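Cahier d'atelier, espace de bureaux Githolm
Janvier, 14 h
Rédaction : Érica Coutinho

Objet : reprise du classement des dossiers dans le meuble bas en bois clair.

Le meuble contenait jusqu'à présent les pièces du projet Floltedine et une partie de la correspondance avec Tedura, sans séparation entre les deux. Il est décidé que les dossiers Floltedine y resteront seuls. La correspondance rejoint l'armoire du couloir, dont la profondeur utile, quelque 23 cm, a été vérifiée ce matin.

Règles retenues :
Dos vers l'avant, étiquette lisible sans sortir le dossier.
Pas plus de 8 dossiers par rangée.
Les documents en cours de consultation sont posés sur le plateau et rangés avant le soir.
Les dossiers dépassant 80 feuillets sont scindés, avec mention du tome sur l'étiquette.

Le bleu est conservé pour Floltedine — les autres couleurs seront attribuées ultérieurement par Samir, qui fournit les étiquettes.

Meuble ouvert, dossiers bleus :

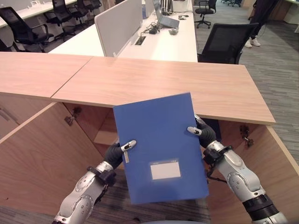
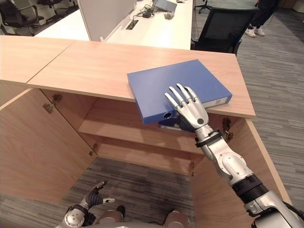

La numérotation reprend à la suite de l'inventaire précédent. Les intitulés manuscrits devront être remplacés par des intitulés imprimés, selon le modèle déposé sur le serveur commun. Deux dossiers empruntés par Tedura n'ont pas encore été restitués ; une relance a été adressée à 11 h.

Reste à faire : commander des intercalaires, mettre à jour le registre de prêt et resserrer les charnières du meuble si nécessaire.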